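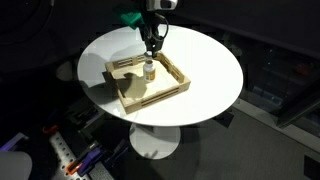
Goalball

Goalball is a team sport played by athletes who are blind or have low vision. Two teams of three face each other on an indoor court and take turns rolling a heavy ball with bells inside it toward the other team's goal. The defenders listen for the ball, work out its path and throw their bodies across the floor to stop it. It is fast, noisy on impact and wonderfully tense in the quiet moments between throws.

Origins

The game began in the 1940s as a rehabilitation activity for veterans who had lost their sight in World War II. It spread through schools and clubs in the decades that followed, and men's goalball became a medal event at the 1976 Paralympic Games in Toronto. A women's event was added in 1984. Unlike many Paralympic sports, goalball was not adapted from an existing game -- it was built from the ground up around hearing and touch.

Court and equipment

The court is 18 meters long and 9 meters wide, with a goal running across the full width of each end. Lines are made by laying tape over thin cord, so players can feel them with their hands and feet. A good defender can find the center of the team area in a second or two by brushing the floor with a heel or a fingertip.

All players on court wear eyeshades that block out light completely, which puts athletes with different amounts of vision on equal terms. Touching the eyeshades without permission during play leads to a penalty. Most players also wear padding at the elbows, knees and hips.

Play

A match has two halves of 12 minutes each. The ball must touch the floor in set zones after it is thrown, giving the defense a fair chance to hear it. After gaining control of the ball, a team has a limited number of seconds to send it back. Spectators are asked to stay silent while the ball is live, and then the cheering bursts out all at once after a goal!

When a penalty is called, a single defender must usually guard the entire goal alone. These throws are among the most thrilling parts of any match, and a clean save can lift a whole team.

Club play in Cidton

The Cidton club was started by Mohit Dubey, a former school wrestler who learned goalball at a summer camp. Its home court is the Abdel Hamid Gymnasium, where the old wooden floor carries the sound of the bells especially well. The club fields men's, women's and junior sides and meets its neighbors from Mandine each July for the Konent Cup.

The cup final has drawn as many as 476 spectators. Junior players take part in a shorter event on the same court, using a lighter ball, and sighted brothers and sisters may join in as long as they wear eyeshades too.

See also

Beep baseball
Blind soccer
Showdown
Tandem cycling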